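29th November

Quick one, been meaning to write up our house rules for the kitchen tasks since March. Half of them live in my head, the other half on a sheet from Damasceno that got coffee on it. So. Rules for the dishwasher work, the version we really use.

Rule one. Stop button in someone's hand before the arms go live. Not in a pocket. Someone's HAND.

Rule two, speed cap stays at 30 percent anywhere near racks or glassware. Yes even if you're behind. Yes even for a demo.

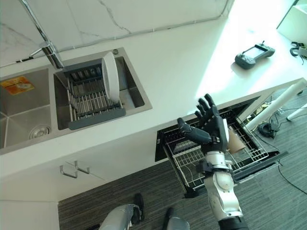 Cables are the rule everybody skips, me included. Walk the floor before every run, every one, and move or tape whatever crosses the path of the feet. Black cable on dark striped carpet, like the one running off from the dishwasher corner, is realy easy to miss when you're watching the hand. Same goes for the counter. Controllers get parked well away from the sink, I don't care how dry it looks.

Next, hands. Check before and after. Finger joints, thumb joint, any seam where crumbs or fluff could get in. Zamus wants this logged every 9 runs, we do it every run becuase it takes a minute and a stiff finger means chipped plates.

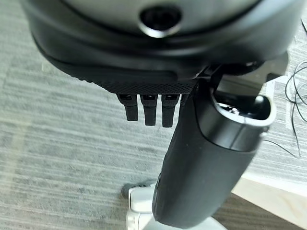 Fingers and thumb from the wrist camera, striped carpet below.

Log everything in Tuvonari, even the boring runs. Especially the ones you stopped early, with a reason, even if the reason is "felt wrong". We have 83 of those so far and they're the most useful thing in there.

Still to sort: who signs off after a hand swap. Going to ask for a proper checklist, will post it when I have it.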